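Kunonitz Chores: small jobs, recorded by hand

Read me first

Hello, and thank you for taking an interest in Kunonitz. This is a collection of recordings of people doing small, ordinary jobs while holding a pair of grippers, one in each hand, so that the movements can later be taught to a machine. The jobs are the sort you would do without thinking before sitting down with a cup of tea: wiping, folding, sorting, putting away, winding up a cable. We started it because we kept having the same argument over lunch, which was whether machines can do chores yet, and we wanted something better than opinions to throw at each other.

The short answer, for those who don't want to read the rest, is "a few of them, slowly, on a good day". The longer answer is in the notes further down, and I've tried to be fair to both sides of the lunch table.

What is in it

There are 304 recordings in this release, spread over household jobs and light shop-floor jobs. Each one comes with the view from the head, the path of both grippers, how far open each gripper was, and a line of plain text saying what the person set out to do. The text lines were written by Kimie Chiba, who has a gift for saying things simply, and I would ask you to please leave her wording alone if you pass the files on.

The folders are as follows.

kitchen: cups, cutlery, cloths, jar lids
laundry: towels and pillowcases, mostly folding
desk: keyboards, cables, pens, paper
bench: screws into trays, parts into boxes, labels on packets

The desk folder is the smallest and in my view the most interesting, for reasons I'll come to.

How the files are laid out

Every recording has its own folder, and inside it you'll find the video, a table of positions and a notes file. Positions are in metres. Times are in seconds from the start of the recording, and the two grippers share the same clock. If a marker was lost from view for a moment, the row is left blank and not filled in. We did try filling the gaps in an early version, and it made everything look far smoother than it was, so out it came.

The reader script is called load_kunonitz and it needs nothing fancy. Point it at the top folder and it will find its own way down. The first load builds an index and is rather slow. After that it's quick.

Can machines do these jobs yet?

We trained a fairly plain model, Brukard, on the collection and ran it on a pair of arms at Kamata in March. What follows is our impression of how it got on, and you should treat it as exactly that. Your arms, your light and your towels will be different from ours.

1. Sorting screws into trays. Yes, and rather well. The trays stay put, the screws are stiff, and a dropped one can simply be picked up again. If you run a small workshop and this is your dullest job, I'd be hopeful.

2. Folding towels. Sometimes. Brukard gets the first fold nicely and then tends to lose a corner on the second. It's quite charming to watch for a while — less so if you're waiting for the towel.

3. Tidying a desk. Not yet, if there is a keyboard with its cable still attached. A keyboard is wide and flat, so the grippers have to agree about it, and then the cable follows along behind with ideas of its own. People sort this out by feel and hardly notice they've done it. Our recordings show where the hands went, but nothing of what the fingers felt, and I suspect a good deal of the skill is hiding there. The desk recordings were made over a white board on a wooden tabletop, with both grippers worked by hand.
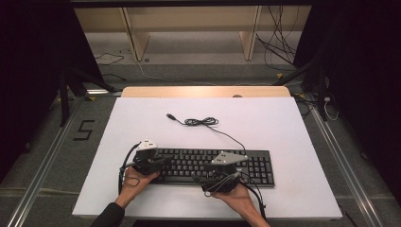 4. Wiping up. Yes for a flat surface, no for anything with a rim. It will happily push crumbs along until they reach an edge and then leave them there.

Known problems

Cables are under-represented. We'd like many more of them, in different lengths and stiffnesses, and Clindberg have kindly offered to help with the next batch.

In 2 of the kitchen recordings the left and right tracks are swapped. They are listed in the notes, and the reader script puts them right unless you ask it not to.

Nearly everyone who took part is right-handed, and it shows.

Using it and getting in touch

You're welcome to use the files for study, teaching or tinkering. If you want to sell something made with them, please write to us first. We're friendly, and the reply usually comes on a Tuesday, when we sit down and go through the post together. Corrections to the notes files are especially welcome, however small.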